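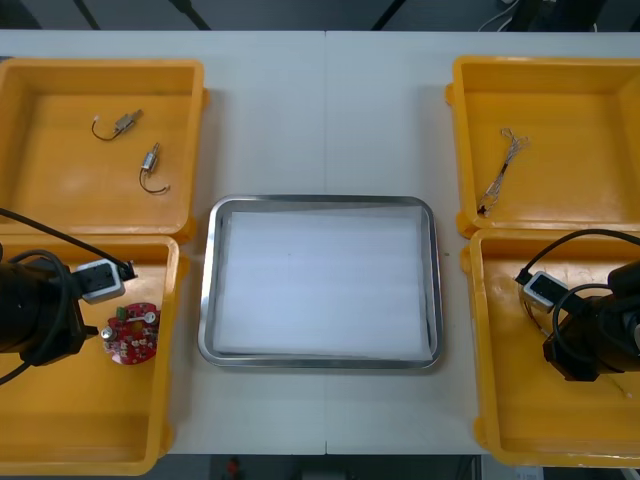 Bench sorting

Bench sorting is the practice of keeping small electrical parts in open containers on a work table, so that a person assembling or checking them need not go through their pockets. It is common in repair shops, school workshops and light assembly rooms, and is widely regarded as easy by people who have never done it.

Layout

The usual arrangement puts shallow plastic bins at the sides of the table and a tray in the middle. Parts wait in the bins, and the piece being dealt with goes in the tray. Yellow is a popular colour for bins, as dark wires show up well against it. White table tops do the same service for dropped screws, up to the point where the screw reaches the floor and becomes a matter for the broom.

Where two tables are pushed together, the join should be kept tight. The workshop at Cuvham is said to have lost 300 washers down one such gap, and to have recovered 1112 on moving the tables, a figure its stock records have yet to explain.

Trays

Stainless steel trays with a raised rim and rounded corners were borrowed from catering and have never been given back. The rim stops round parts from rolling away. The bare metal reflects the lamps, so the floor is often lined with something white, such as paper or thin foam. The Starero pattern of lined tray was sold in February sales for many years, chiefly to people who already owned one.

Contents

Small motors with wire leads are among the more trying things to store. Two of them in one bin will sit apart quite peaceably, while 3000 in a crate form a single object. Circuit boards are laid flat, one at a time, and lifted by the edge. Taller parts such as capacitors make poor handles, although they are shaped very much like good ones. 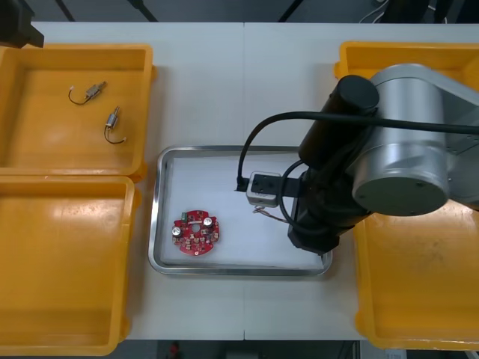 Shenoy objects that one board to a tray is a luxury, and that any sensible bench would give up the empty bins first. The Trandia method takes the opposite view and insists on at least one bin with nothing in it, reserved for parts that nobody can identify. It is usually the first to fill.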